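Search Fludik Household Help
Enter a keyword Go
All topics Titles only

Fine snack dust on a plastic serving tray, and a hand brush with a taped handle

Posted in Cleaning and Small Repairs, April 29, 2026

Looking for a dry method of clearing puffed snack residue off a molded plastic tray with a raised rim, plus advice on the brush used for it. Wet washing is available but only at the end of the day. 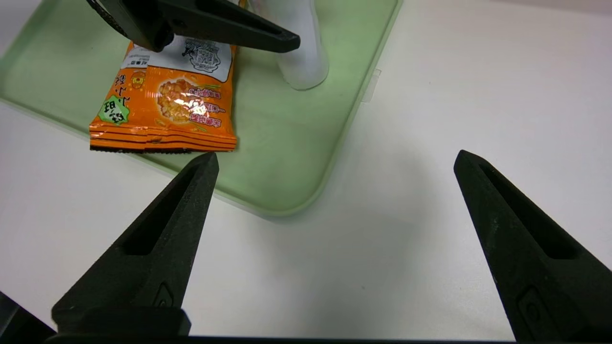 Tumelo Adams

The tray is pale green plastic with rounded corners. I do not know which plastic, and I have found no recycling mark on it. It lives on a white table in a shared break area and holds whatever people are eating, mostly bags of puffed snacks like the orange one. These produce two kinds of debris. The larger pieces tip off into the bin without trouble. The fine powder stays behind, and it collects in the curve where the flat part meets the rim.

What I have tried:

- Dry paper towel. Moves the powder around and leaves a thin film. The film is worse after a second pass.
- Damp sponge. Works, but the powder turns to paste in the curve and has to be rinsed out at a sink, and the sink is on another floor.
- Hand brush. Best result so far on the flat area. In the curve the bristles flick powder over the rim onto the table, which then has to be done as well.

The brush has gray bristles in a dark gray body, with an olive-green handle. The joint between body and handle came loose last October and I wrapped it in clear tape. The tape has held, but it has wrinkled and the edges pick up dust. I would like to know if the joint can be fixed properly or if the brush should be replaced. It is otherwise sound apart from some splay at the bristle tips.

The tray also has faint scuffs on the flat part and a slight discoloration that washing does not shift. I assume the scuffs hold powder. If they can be polished out I would do that, provided the tray remains fit for food.
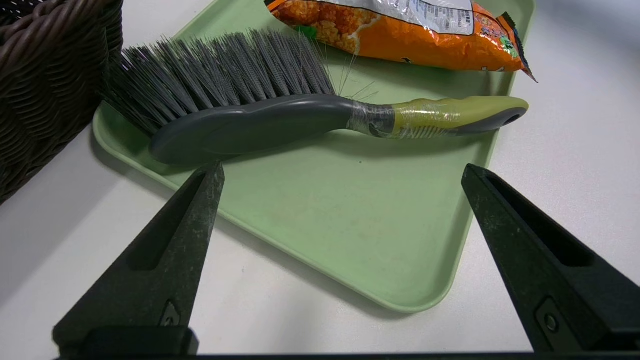 Replies

Geetha Kaimal

Taking the tray first. Dry plastic picks up a charge when it is rubbed, and a dry paper towel is a good way of rubbing it. That would explain the film getting worse on the second pass. Use a microfiber cloth that has been dampened and wrung out until it no longer marks a paper towel pressed against it. There is enough moisture in it to stop the charge building and too little to make paste.

Sequence:

1. Take everything off the tray, including open bags. Fold the bag tops over before moving them.
2. Hold the tray over the bin at a steep angle and tap the underside. Most of the powder in the curve will run to the lowest corner.
3. Brush from the high corner to the low corner with the brush nearly flat, pulling toward you. Flicking happens at the end of the stroke when bent bristles spring back, so stop the stroke before the rim and lift straight up.
4. Wipe the curve with the cloth over one fingertip. Go once around, in one direction, then refold to a clean face and do the flat area.
5. Wipe the table last.

For the evening wash, use warm water and a few drops of dish soap. 300 ml in a bowl is plenty for one tray. Let it air dry on edge. Towel drying brings the charge back.

I would leave the scuffs alone. You can flatten them with 600 grit wet paper and then polish, but you do not know the plastic, and sanding takes off the molded surface. What is underneath is generally duller and stains faster. Scuffs you can see but cannot feel with a fingernail hold very little powder. If you can feel them, retire the tray from loose food and keep it for things in packets.

The discoloration is probably coloring from the snacks that has moved into the plastic. It is common with orange seasoning and oil. A paste of baking soda and water left on for an hour sometimes lightens it. Rub it with a fingertip only, then rinse.

Hugo Vasseur

just get a new brush, they cost next to nothing. also why not put the snacks in a bowl

Blagoje Shehu

On the handle. The repair depends on what failed, so take the tape off and look. Warm it with a hair dryer on low and peel it back slowly along its own line. Remaining adhesive comes off with cooking oil left on for ten minutes, then dish soap. Do not use acetone on unknown plastic.

There are 3 usual cases:

Friction fit gone loose. The handle pushes into a socket and the socket has worn. Clean both parts, roughen them lightly, and use a two-part epoxy. Fill the gap, push home, wipe the excess. Hang the brush so the weight pulls straight along the handle and leave it for 16 hours, or longer if the packet says so.

Cracked socket. Epoxy on its own will hold for a while and then let go at the end of the crack. Glue it, let it cure, then put heat-shrink tubing over the joint. Slide the tubing on from the handle end before gluing if the tip is wider than the grip.

Snapped clean through. Not worth the work on a brush of this size. Replace it.

If the plastic feels slightly waxy it may be polypropylene, and ordinary epoxy will not bond well to it. Test a drop somewhere out of sight. If the cured drop pops off with a fingernail, go straight to heat-shrink with no glue. Used tight, this gives a smooth surface that wipes clean, and your present tape does not.

Splayed tips can be improved a little. Soak the bristles in hot tap water, comb them straight, wrap them in a strip of cloth and let them dry with the brush lying flat. It will not restore them fully. Keep the brush hung up by the hole in the handle afterward, so nothing presses on the bristles.

One point on use. If this brush has ever been used on a floor, keep it off the tray and buy a second one.

Tumelo Adams

Thanks. It has only been used on tables and the tray. I took the tape off and it is the first case, a loose socket with no crack that I can find. The test drop is curing on the inside of the socket now. The wrung-out cloth does work in the curve. Bowls were tried at our previous site in Nurkgate and had to be washed more often than the tray does.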